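Skin Care > Face > Moisturizers > Gel Creams

Nerner Barrier Gel Cream, Unscented, Pump Bottle

Item 738. Sold by Modgate. Ships in a plain carton.

Nerner Barrier Gel Cream is a leave-on facial moisturizer for normal, combination and oily skin. It is a water-based gel with a low oil content, dispensed from an airless pump. The product contains no added fragrance, no essential oils and no colorant. It is not a sunscreen and carries no SPF rating.

What it does

The formula supplies water-binding ingredients (glycerin, sodium hyaluronate) and a small amount of light emollient (squalane). Glycerin does most of the work. Squalane slows the loss of water from the surface and reduces the tight feeling that gel products can leave in dry indoor air. Niacinamide is included at a moderate level. Users who have reacted to niacinamide in other products should not use this one.

The finish is satin on most skin types. It is not a mattifying product and does not contain silica, clay or starch. On very oily skin a slight shine may remain along the nose and forehead after application. Blotting with tissue removes it.

Directions

Wash the face and pat it until damp. Dispense one full pump for the face, or two for the face and neck. Spread in a thin layer and leave for a few minutes before applying sunscreen or makeup. Use morning and evening. If the product rolls up into small pieces under sunscreen, reduce the amount to half a pump or extend the waiting time. Rolling is most common when the gel is layered over a serum containing a high level of silicone or xanthan gum.

The pump must be primed before first use. Hold the bottle upright and press the head until product appears. This can take a dozen strokes or more. If no product appears, tap the base of the bottle firmly on a folded towel and repeat. Do not unscrew the collar. Air admitted under the piston cannot be removed and the pump will dose unevenly afterward.

Sizes

30 mL travel bottle, part of the starter pack or sold singly
147 mL standard bottle
147 mL standard bottle, pack of 2

All sizes contain the same formula. The 30 mL bottle has a smaller pump chamber and delivers less per stroke, so directions given in pumps apply to the standard bottle only. With the travel size, double the number of strokes. Bottles are not refillable. The overcap of the travel size does not fit the standard size.

Ingredients

Water, glycerin, squalane, niacinamide, butylene glycol, pentylene glycol, sodium hyaluronate, panthenol, allantoin, carbomer, sodium hydroxide, caprylyl glycol, ethylhexylglycerin, phenoxyethanol, disodium EDTA.

The list on the carton takes precedence over the list on this page. Batches filled before September list xanthan gum in place of carbomer. Those batches are slightly thicker and may look cloudy in the bottle. Both versions are used in the same way. The batch code is stamped on the base of the bottle and repeated on the carton flap.

Compatibility

May be used with retinol, salicylic acid and azelaic acid products. Apply the treatment product first and let it dry. May also be applied underneath a retinol cream by users who find retinol irritating; expect a somewhat weaker effect from the treatment. Compatibility with prescription products should be confirmed with the prescriber or pharmacist.

Not tested with facial massage devices or current-based devices. The gel is not sold as a conductive medium.

Comparison with related items

Rusnák Rich Cream: heavier, jar packaging, contains shea butter. Suited to dry skin and cold weather. Not recommended under makeup.

Mudel Light Lotion: thinner than the Nerner gel, lightly scented, contains denatured alcohol. Dries faster. Less suitable for skin that stings easily.

Nerner Barrier Gel Cream: between the two in weight, unscented, airless pump.

Cautions

For external use only. Avoid contact with the eyes; if contact occurs, rinse with water. Do not apply to broken or sunburned skin. Stop use if redness or itching continues. Keep out of reach of children. Users with known allergies should apply a small amount to the inner forearm once a day for several days before using the product on the face.

Storage

Store at room temperature with the overcap on. Do not freeze. Freezing breaks the gel structure and leaves a watery layer which does not mix back in. Refrigeration is acceptable but stiffens the gel and makes the pump slower. Discard twelve months after opening.

Returns

Unopened bottles are accepted with the carton intact. Opened bottles are accepted only for a faulty pump or a skin reaction. For a pump fault, state the batch code and whether the head is stuck down, leaking at the collar or moving without dispensing. Refunds for multi-packs cover the whole pack only, unless the fault affects a single bottle. Postage on an exchange for a different size is paid by the buyer.

Reviews

Reviews cover all sizes together. Select a size before ordering; the page defaults to the standard bottle. 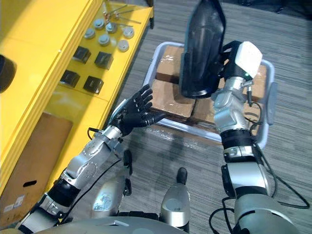
Ruxandra Ardeleanu: Gel is fine, no smell, no stinging around the nose. The pump on my standard bottle needed far more presses than I expected before anything came out, and I nearly sent it back. Tapping it on a towel fixed that. It does roll up under my sunscreen if I use the full pump, so I'm down to half in the morning and one at night. Would buy again, but I'd like the old thicker version back. It stayed where I put it.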